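Dreketti Glove: What Happened to Our Wrist Tracking

Final report, Hand Skills unit
Team: Si-eun Lim, Jae-hoon Ko, Ama Boateng
Supervisor: Gregor Moffat

What we set out to do

Our project was to record people doing small household jobs with a hand exoskeleton, so the movements could later be copied by a two-armed robot called Adley. The exoskeleton (we call it the Dreketti, after the folder the first drawings were saved in) reads the finger joints. A cube of printed markers on the back of the hand tells the cameras where the wrist is. Put the two together and you get a whole hand moving through space, and the first time we saw it play back on screen all three of us yelled.

We planned four jobs: folding a cloth, spraying and wiping a table, stacking cups and opening jars. Spray and wipe was everybody's favourite because the trigger squeeze is such a lovely clear signal in the finger data.

The fault

In July we had 800 recordings and started replaying them on Adley. Folding looked great. Spray and wipe did not. Partway through a recording the robot's wrist would snap to a new angle, hold it for a moment, then snap back. On one replay the arm swung hard enough to knock the bottle off the bench, and Gregor hit the stop button before the rest of us had worked out what was going on. The arm was behind its guard and no one was hurt, but we had been leaning over that same bench a minute earlier to set out the cloth. Replays were suspended until we could explain the jump.

Looking for the cause

Our first guess was the cable. It leaves the top of the glove, and Jae-hoon was sure it was tugging at the connector whenever the wearer reached forward. We taped it down, tried a longer one, and wiggled it for most of an afternoon. The finger data stayed perfect the whole time, so that was the end of that theory.

Next we looked at the timing between the cameras and the glove. There was a small drift, worth fixing, but it could not produce a sudden flip.

Ama found the real answer by plotting wrist angle against how many cube faces the cameras could read. Every single jump happened with one face in view. A flat square marker seen by itself, nearly front on, can be explained by two different tilts, and our software was choosing whichever fit slightly better on that image. When the noise changed, so did the choice. It is a known problem with this kind of marker and we really should have read up on it sooner! We measured flips of up to 30 degrees.

Spray and wipe was hit worst because of the way people hold the bottle. They turn the wrist to aim, and the cube turns with it.

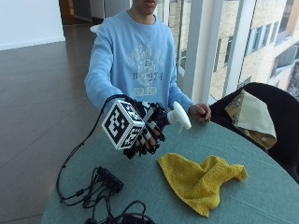

What we changed

1. The software now keeps both possible tilts and picks the one closest to the previous wrist angle.
2. With only one face readable for more than 6 images in a row, that stretch is flagged and left out of replay.
3. Adley has a limit on wrist speed, checked separately from the recording. A bad recording now stops the arm.
4. Nobody sets out props until the arm is powered down. Hyun-seo Shin from the Jokport workshop wrote this up as a proper procedure for us, and it is taped to the guard.

Results so far

We reprocessed the spray and wipe set and picked 21 recordings that had flipped badly before. All of them now play back in simulation without a jump. We have only tried a handful on the real arm, at reduced speed, and those were smooth too. Watching it squeeze the trigger and carry on to the cloth was the best moment of the whole unit.

Still to do

The speed limit is set by feel and needs a proper test. We would also like to try a second camera on the far side of the table, which should make the one-face case much rarer. Si-eun has started on the mount and the drawings are in the shared folder.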